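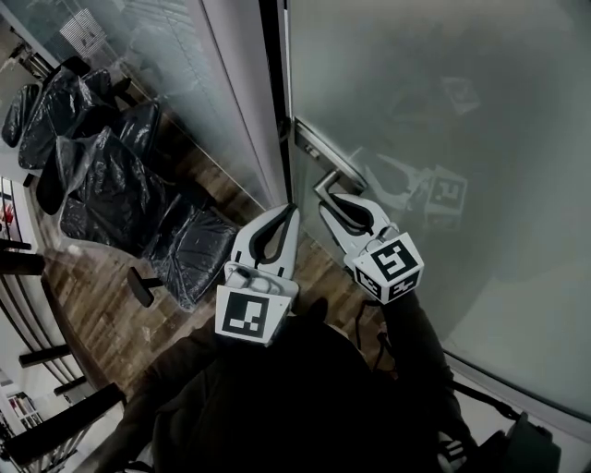
Door hardware, second floor meeting rooms
3 September 2026

Went through the glass doors on the corridor side before the film people come back. Notes are for whoever picks this up next, mostly me.

Handles

All the frosted doors have the same arrangement: silver lever, metal plate set vertically on the edge of the glass. The levers came from Povex with the original fit-out. The spare set in the parts cabinet is from Wasano and looks close enough until you hold the two together. The Wasano lever is a little longer and the spring is stiffer. Do not mix them on one door.

Room 6: lever droops at rest by a few degrees. Took the handle off, cleaned out the old grease, put it back. Sits level now, but the return is slow on the last bit of travel. I think the spring is tired. Left it in service.

Room 7: plate was loose on the glass. You could feel it shift when pulling the door shut. Tightened by hand with the short driver, a quarter turn at a time, alternating top and bottom. There is a gasket between the plate and the glass and it has gone hard along one side. Should be replaced before the screws get tightened again. Do not use the powered driver on these.

The storage room door is fine. The kitchen door is fine apart from a squeak at the bottom pivot. Dry lube, two passes, squeak gone for now.

Latch

On room 7 the latch was also catching on the lower lip of the strike. There is a bright scrape where it hits. Moved the strike down to the end of its slot, which gave a bit more than a millimeter. Closes without lifting now. If the door sags any further there is no adjustment left in the strike and it will have to come out of the pivot.

I checked the floor closer too. Closing speed was set quicker than the other rooms, and that probably explains the loose plate. Backed the valve off until the door took 7 seconds from fully open. Latching speed left alone.

Glass

The frosting marks easily near the handles. Most of it is hand grease and comes off with warm water and a little dish soap on a microfiber cloth. The blue spray leaves a cloudy patch that shows from an angle when the corridor lights are on, so please leave it in the closet. Found one patch on room 6 that did not come off with anything. Either it is in the finish or someone used a scouring pad at some point. It was on my list in June as well and has not changed.

The Öztürkmen sample film is still in its tube behind the cabinet. Held a piece up next to the door glass and it is too warm, almost cream. The existing finish is grayer. Tamico said they have a cooler one, so I asked for a piece big enough to tape up over a weekend.

Keys

Tried the ring from the front desk. Two keys on it fit nothing on this floor. Tagged them with tape and put them back on the ring.

To order

Gaskets for the handle plates, enough for every door plus a couple extra
Return spring for the Povex lever, if they still sell it separately
Dry lube, the can is nearly out
Plate screws, same length as existing, check against the one taped inside the cabinet door

Budget code for door parts is still 2000. The old code gets rejected.

Next time: room 6 spring, then look at the pivots on the kitchen side. Bring the kneeling pad.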